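Hanging a Small Show: Notes for Session 5
Gallery Practice, spring term
Tutor: Siobhán Hayes

Read these before Thursday. If you missed Session 4 (wall texts), get the notes from Elli Hirvonen, who writes faster than I talk.

1. Where we had got to

Last time you each wrote a wall label for the Clasine drawings. Most were good. Several used the word "liminal", and one used it twice. Labels will come back to you with the word underlined and a small sad face beside it.

This week we leave words alone and put things on walls.

2. The order of work

Lay everything out on the floor first, leaning against the wall it might end up on. Leave it there overnight if the building allows. A hang that looked brilliant at five o'clock often looks like a furniture sale at nine the next morning, and it is far cheaper to find this out before you have drilled.

Start with the work people will see from the door. Then do the far wall, then the corners. Corners are where weak pictures get sent, and visitors know it, so put at least one thing you like in a corner.

Centre height: we use 150 cm from the floor to the middle of the picture. Museums argue about this endlessly. You may argue about it too, once the show is up.

3. Backgrounds

White walls became the habit in the last century and are now so usual that students think of them as no decision at all. They are a decision. White makes small works look expensive and large works look cold, and it shows every thumbprint.

Patterned walls are harder. A busy paper will fight with anything loosely painted and will usually win. It is kinder to prints with a wide mount, to dark frames, and to portraits of people who look as if they own the house. If you must hang on pattern, give each work more space than you think it needs, and look at the colours in the paper before you look at anything else. The browns and peaches of an older leaf paper will turn a cool grey drawing almost blue.

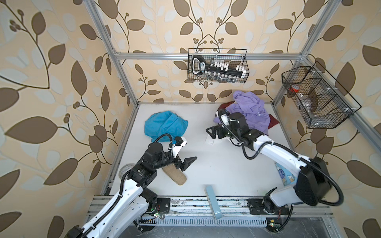 Fig. 1. Leaf-patterned paper in brown and pale blue-grey on a peach-beige ground, with berries.

Hugo Jacquet's show at Kirnard two winters ago is the case to look up. He hung 40 small etchings on a green floral paper left by the previous tenants, and gave each a mount as wide as the print itself. The reviews were mostly about the mounts. He was delighted.

4. Spacing and sums

Measure the wall. Add up the widths of the works. Take the second number from the first and divide what is left by the number of gaps, which is the number of works plus one. People forget the plus one every year.

Worked case: five works with a combined width of 258 cm on a wall of 498 cm leaves 240 cm. Six gaps, 40 cm each. If your answer comes out negative, you have too many pictures, and no amount of "salon style" will save you without a proper plan on paper.

5. Lighting

Aim lamps at about thirty degrees from the vertical. Steeper and the frame throws a shadow across the top of the picture; shallower and visitors admire their own heads. For works on paper keep to 50 lux. Yes, it looks dim. Your eyes will adjust, and the paper won't fade.

6. Reading and tasks

Marcelle Langlois, "The Wall Behind the Picture", chapters 2 and 3. Chapter 1 is mostly about her aunt.

Pascal Guérin's floor plans for the Vasseur prints at Trirudgate are in the course folder. Note how he treats the radiator.

For Thursday: draw an elevation of one wall at 1:20, with at least four works, heights and gaps marked in centimetres. Pencil is fine. Bring a tape measure, a spirit level and a rubber. The department's own spirit level went missing in November, and if it is in your bag I would like it back, no questions asked.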